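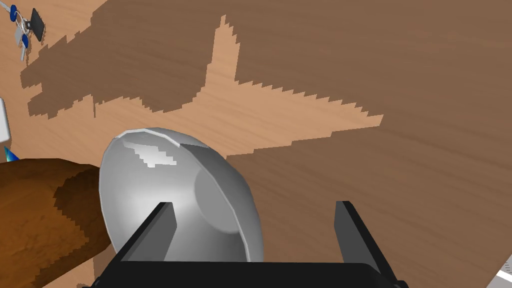
I finished Wasitz last night, all ten episodes, and I've got opinions! It's the new space salvage drama from Coltari, and I only put it on because my brother wouldn't shut up about it. The first two episodes are slow, I won't lie. Lots of corridors, lots of people muttering. Then the crew reach the wreck of the Arsenault and it gets properly good. All the ship interiors are that shiny silver-grey, like a metal bowl tipped on its side with the light bouncing off it, and I could have looked at them for hours.

Holger Magnusson plays the captain and he's brilliant – tired, grumpy, a bit frightening when he goes quiet. Episode six is basically him and a broken radio and I was in bits.

Not everything lands. The romance is a damp squib, and the music is so loud I had subtitles on by episode three (my neighbours probably know the plot too). Still, I'd give it 91 out of 100, and I'm already grumbling about the wait for series 2. Watch it with the lights off if you can.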